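**Ticket 551 - public submissions form, Letholm emissions rules review**

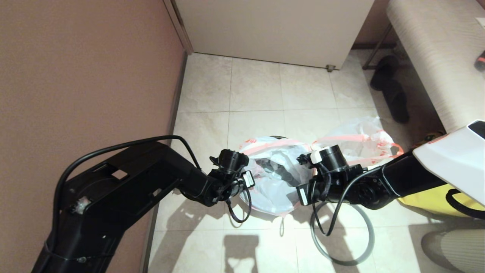
*Two black grippers, cables hanging underneath*

12/01/2026 - Hi again, me with the Skistari portal. I pasted in our submission on the draft air quality rules and it chopped everything after 3000 characters, even though the page says the limit is 4000! Tried a different browser, same thing. Then I attached it as a PDF (34 pages with the appendices) and got "agency not recognised" - I'd picked Brollham from the list, so go figure.

Update, after lunch: switching the agency to Park and back again let the PDF through. The text box is still chopping, so please leave this one open.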